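Tracing Your Family: Evening Course
Session 4 notes — Talking to relatives and writing down what they tell you
Tutor: Gavin Kerr

Hello again. I promised I'd type these up properly, as I went far too fast over the last half hour and a few of you were still scribbling when we were putting our coats on. If you missed the session, you should be able to get by with these and the blank interview sheet in your folder (the green one, behind the census forms).

Why we do this before the archives

I know most of you are itching to get stuck into parish registers. So was I when I started. I spent my first winter on microfilm and didn't ring my great-aunt until the spring, and by then her memory had begun to go. She'd have told me in ten minutes what took me four months to find, and she'd have told me why the two brothers stopped speaking, which I still don't know. The registers will keep. Ring people first.

Start with the oldest relative who enjoys a chat. The person with the best memory in the family may also be the one who hates being asked, and you can come back to them once you've got some practice in. Cousins of your parents are often very good value. They heard the same stories from the other side of the argument.

Before you go

Send a note or ring ahead and say what you're after. "I'd like to hear about Grandad's time at the dye works" gets people thinking, and they'll often have a tin of photographs out on the table when you arrive. "I'm doing the family tree" makes some people panic about dates. They think it's a test!

Take your interview sheet, two pencils, a notebook and something to record on. Your phone is fine. Do a short test recording at home first and play it back, because a phone lying flat on a tablecloth can pick up every teaspoon in the room and hardly any of your uncle. Prop it up on a book.

Always ask whether they mind being recorded, and ask again once it's running so that the yes is on there too.

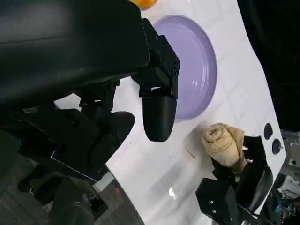 Session 4: black gripper over a white tabletop

Good questions and not so good ones

Questions with a one-word answer are hard work for both of you. "Were you happy there?" gets you a "yes" and a long look at the biscuits. Try "What could you hear from your bedroom?" or "Who came to the house on a Sunday?" and then be quiet. I'm bad at the being quiet part, as you'll have noticed. Count to five in your head before you say anything else. People often start the best story just when you think they've finished.

Some that have worked well for me:

What were you called at home, and who called you that?
Who were you named after?
What did your mother cook when there wasn't much money?
Which relatives were never mentioned?
How did people get to work?
Who's buried where, and who looks after the graves?

The one about names at home is worth asking every single time. I had a "Jack" in my tree for years who was baptised Albert, and two women called Nell who were one woman.

Don't correct anybody. If your aunt says the wedding was in January and you've got the certificate in your bag saying otherwise, write down January. Put your own note next to it later, in a different colour. She may be thinking of a different wedding, and that could be a wedding you haven't found yet.

Difficult subjects

You'll come across things people don't want to talk about: babies born before the wedding, prison, the asylum, debts, somebody who walked out. Let it go if they change the subject. If they tell you something and then say "don't put that in", then don't put that in, at least while they're around to mind. I keep a sealed envelope for those, with a date on the front for opening it.

Writing it up

Do it the same evening if you possibly can. I leave it until the next day sometimes and I always regret it — the recording has the words but it doesn't have the face they pulled. At the top of the page put who was speaking, who else was in the room, where you were and the date. Someone else in the room changes what gets said, so don't skip that bit.

You don't need to type out every word. A summary with the time of each story next to it will do, and then type out in full the parts you'd want your grandchildren to read. My longest interview ran to 85 minutes and I typed out the whole thing, and I don't recommend it to anyone with a job.

Give each interview a number and use it as your source. When you add a fact to your tree, put the number beside it. Once you've got up to 200 names in there you won't remember who told you what, however sure you feel now.

Then send a copy back to the person. They'll ring you with corrections, and the corrections are usually better than the interview.

A word about spelling

Write surnames down the way you hear them, then ask for the spelling, then write that down as well. Keep both. Clerks wrote what they heard too, and your version by ear may be just how it was entered in a register 100 years ago. We'll do a lot more on this in session 6, with the exercise everyone groans at.

For next time

Please do one short interview, with anybody you're related to. A brother or sister counts. Fill in the green sheet, write it up on no more than two sides and bring it along. If you've really got no one to ask, interview a neighbour about their family, or do yourself, out loud, into the phone (it feels daft for the first few minutes and then it's rather nice).

Bring one old photograph as well, a copy if it's precious. We'll be looking at clothes, studio stamps and the backs of prints, and I'll have the magnifiers with me. Whoever borrowed my copy of the county gazetteer, could I have it back, please? There's no rush, but I need it for session 5.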